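Plancha de vapor vertical Zikix 30

Categoría: Cuidado de la ropa > Vapor
Ref. 656
Disponibilidad: en tienda y por encargo

Llevamos años resistiéndonos a vender planchas de vapor verticales. Casi todas las que han pasado por el taller prometían lo mismo, «adiós a la tabla», y casi todas acabaron en el estante de devoluciones. La Zikix 30 se queda en el catálogo, con reservas. Las ponemos aquí para que luego no haya sorpresas.

Lo que dice el fabricante

Vapor listo en 30 segundos, 4 posiciones de caudal, apto para todos los tejidos y «acabado profesional sin esfuerzo». Lo primero lo damos por bueno si el depósito no está lleno hasta arriba. Lo de las posiciones también, aunque entre la segunda y la tercera no hemos notado diferencia. Lo último es publicidad.

Lo que decimos nosotros

En blusas, vestidos con caída y cortinas ya colgadas funciona bien. En camisas de algodón grueso quita las arrugas de la maleta y poco más: la raya de la manga no la hace, y el cuello queda blando. Si usted plancha camisas para ir a la oficina, compre una plancha. Tenemos la Stedberg de base, que cuesta menos.

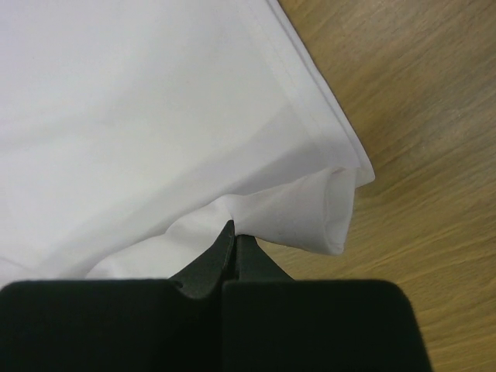
Foto: Bláthnaid Ó Dubhghaill / Archivo Wurkness

La ropa blanca merece párrafo aparte. Con telas finas y lisas conviene empezar por el caudal más bajo y mantener el cabezal en movimiento. Los dobladillos son otra cosa: al haber tela doble y una costura, el vapor vertical apenas los asienta, y hay que tensarlos con la mano libre. El folleto trae un guante para eso en los dibujos. En la caja no viene.

Tampoco nos convence el filtro antical. Se vende como «permanente», palabra que en una zona de agua dura no significa gran cosa. Vacíe el depósito después de cada uso y no eche perfume ni suavizante, por mucho que lo vea en vídeos.

Contenido de la caja
Cuerpo con depósito extraíble
Manguera
Cabezal
Cepillo para tejidos gruesos
Percha plegable (endeble; use una suya)
Manual en 6 idiomas, el español traducido con prisas

Opcional: soporte de pared Eglītis. Es caro para lo que es, pero sujeta mejor que el gancho de serie.

Devoluciones

Se admite la devolución con el depósito vacío y seco. Los aparatos con restos de suavizante no se aceptan.

Las unidades encargadas a partir del 3 de agosto se entregan en septiembre. Si le corre prisa, pregunte antes por la de exposición.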